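Swap Shelf News: The Fabric Bins Are Back

If you came by the Conwood hall in July you will have noticed the long row of bins under the windows. They're full again, and we are so pleased! After a slow spring the fabric swap took in 638 pieces, from quilting scraps to whole curtains, and most of it has already gone home with somebody who plans to sew it into something.

For anyone new, the swap works on weight. Bring in clean, dry fabric, get it weighed at the door, and take home up to the same weight in anything you like. Wool and upholstery cloth count for half, so a heavy coat won't use up your whole allowance. Batting and padding live in the tall bin by the stairs.

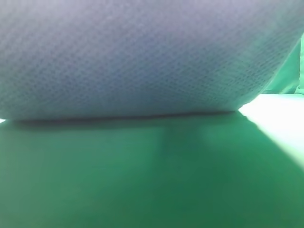

A texture worth a closer look, in pale lavender-blue.

Birutė Ķēniņš has been running the mending table for five summers now, and this year she added a beginner hour before the doors open. Four people showed up the first time and the table was full by the third. She starts everyone on a flat patch with a running stitch, nothing fancy, and it's lovely to see how quickly people go from threading the needle to arguing over thread colors. Bring something you don't mind practicing on – an old pillowcase is perfect.

We also have a request from Recep Bayram, who is piecing a large quilt for the Pelemitz library reading corner and is short on greens. Any shade will do, from mint to bottle, as long as the piece is at least 5 inches across.

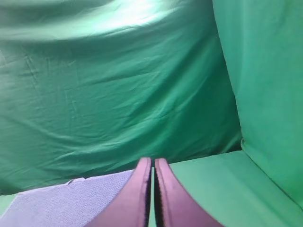 Cottons are best for this one, washed once before you drop them off so they don't shrink later against the rest. Put them in a bag with "Recep" on it and leave it at the desk. He has 48 blocks finished and hopes to have the top together before school starts, and I've seen the center panel (a heron standing in reeds) and it's gorgeous. 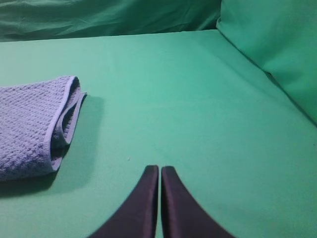

The pattern library has grown too. The Saarinen family gave us two boxes of paper patterns, mostly children's clothes and aprons, all sorted by size already. You can borrow up to four at a time. Please trace them onto your own paper and keep the originals uncut, and fold them back along the old lines if you can manage it – I never can!

The next swap list goes up on the hall door on 8/9/20. Masks on inside, please, and bring your own bags.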